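Lorham Shared Workshop, gripper build group
Handout 4: closing the hand on soft and lumpy things
Monday, bring your own laptop

Where we left off: arm homes OK, wrist turns OK, fingers open and close from the keyboard. Tonight is grip only, no planning. Pick, lift, hold, put back.

Before power on
- check finger screws, they work loose
- wrist cable on the outside of the elbow, not under
- Zostesico board: red jumper OUT. Two boards cooked last term, please.

Closing numbers
Position count runs 181 (open) to 3443 (fully shut). Start every object at 2068 and creep in by small steps. Don't jump to shut and hope. Current limit stays at 500 mA until you've shown me a clean hold.

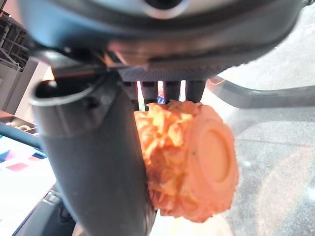
Soft stuff lies to you. Motor current climbs slow as the folds squash, so there's no sharp bump to trigger on like you get with a wood block. Use the slope over the last few readings. Code is in the shared folder, file is called slope_old, ignore the name.

Write down for each try: start count, stop count, peak current, held or slipped. Pencil is fine.

Stiff and rough is the other case. Current jumps the moment you touch, but contact is on a few high spots and the thing can roll. Come in slow, stop, wait one second, then squeeze a bit more. Approach across the narow side if you can. Keep fingers off leaves and stalks, they bend and you get a false stop.

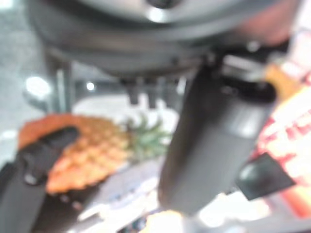

Lindgren asked if the one second wait could be dropped, as the Zaletti servos settle quicker than the old ones. Maybe. Try it both ways and log it, same object, same start count.

For next time: plot current against count for one soft and one stiff object, same axes. Label teh axes. Power off at the wall when you leave, arm parked flat.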